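Laltinville Learning Hub - progress report to Skulalel fund
January

Where we're at
Second stage nearly done. Room is painted, tables are in, most of the shared gear unpacked. Still waiting on shelving from Wamix, now 2 weeks behind.

Money
Spent $143 on markers, cloths and blue tape. Chairs came in under quote so we moved the diference across. Receipts to follow.

Bookings
Some 40 people through so far, mostly evenings. Araújo reading group wants a regular spot - said yes, pending keys.

Whiteboards
Tabletop boards, black frames, knobs at the sides. Good size for group work. Red marker is the stubborn one, wants a few goes. Older boards are getting grey and smudgy thru the middle, so a proper clean is on the list for the end of each session. 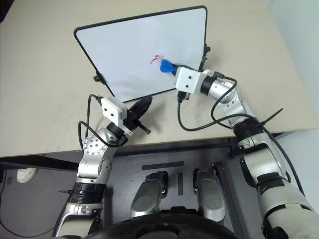

Still to do
Shelving - chase again.
Labels for the marker tubs.
Second set of keys cut.
Price up spray cleaner in bulk, will send the quote with the next report.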